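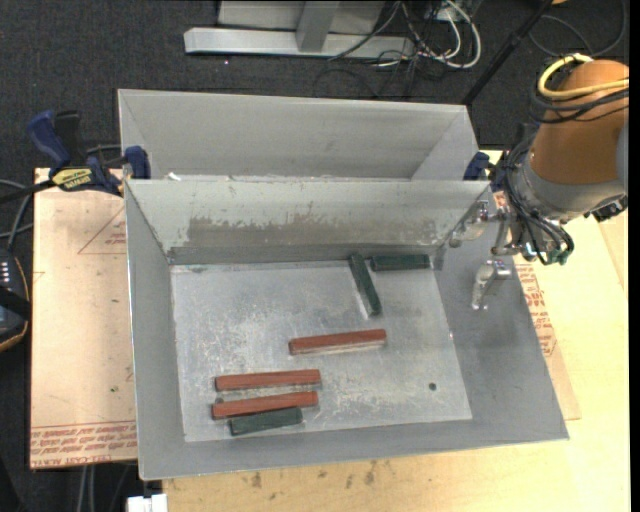 仓库里的拣货路线，到底该按什么顺序排？

先看订单长什么样，再谈路线。单子小、行数少，就把几张单并成一批一起走；单子大、一张就能装满一车，老老实实一单一走，顺着通道蛇形过去就行。

好，这是咱们第四讲，接着上次的库位编码往下说。上次有同学课后问我，编码都编好了，系统自己会算路线，我们还学它干嘛？我的回答是，系统算的是你喂给它的东西。库位表写错一格，它照样一本正经地把人支到仓库另一头去。我自己就被支过，推着车绕了大半圈，货就在出发点旁边那排架子上。

一、四种常见走法

蛇形：从第一条通道进，走到底，拐进下一条，一直到最后。好教，新人半天就会。缺点是有的通道只有一件货，你也得整条走完。

折返：每条通道从同一头进、同一头出，只走到最远那件货为止。畅销品都放在通道口附近的话，这个很舒服。

中点：把仓库从中间切一刀，前半段从前面进，后半段从后面进。听起来绕，画一遍图就懂了（作业里要画，别偷懒）。

最大间隙：每条通道里找相邻两件货之间最长的那一段空当，这一段不走。算起来麻烦，现场的人也不爱记，一般交给系统。

二、拿 Gomonar 的仓库来算

Gomonar 是做五金小件批发的，仓库在 Esgate，一共868个库位，每天要拣的行数超过2,000。他们原来全用蛇形，旺季从九月开始，一到下午三点通道里就堵车，两个人推着车面对面，谁也过不去。

后来改了两件事。第一件，把出得最勤的100个品项挪到主通道两侧。第二件，小单合批，用折返走；大单还是蛇形。旺季高峰那天做到3,000行，人手没加。

这里我想多说一句，很多同学写案例分析，一上来就说“优化算法”。你们看 Gomonar 这两步，哪一步是算法？第一步是搬货，第二步是分单。搬货最累，也最没人愿意写进报告里，可是省下来的路大半都在这儿。

三、合批的时候容易踩的坑

合批省走路，但是货混在一辆车上，后面得分。分货的时间一定要算进去！上一届有一组算得特别漂亮，走路时间砍了一大截，结果分拣台那边一个字没提，我只好给了个中等分。

还有车的容量。别只看件数，要看体积，也要看重量。一车螺栓和一车塑料扣，件数一样，推起来完全两回事。

再就是截单时间。批次攒得越大，先到的单等得越久，赶不上发车就白省了。Garkureo 那套排程软件里有个“最长等待”的参数，默认是关着的，做实验之前先去设置里打开，在第二个选项卡最底下，挺难找的。

四、作业

教学平台 Yule 上有一份订单表和一张平面图。请大家：

用蛇形和折返各走一遍，把总距离写出来；
自己定一个合批规则，写清楚为什么这么定；
中点法只画图，不用算距离。

距离从打包台起算，回到打包台为止，两头都算。上次有一半人漏了回程，所以我这次写在这儿了。平面图上最右边那条通道是单行的，看仔细。

下一讲讲补货，请提前把安全库存那一节翻一翻，公式不用背，知道每个字母是什么就够了。

发布：九月　作者：课程主讲
分享 12　评论 5
联系我们 | 版权所有，仅供选课同学使用 | 返回顶部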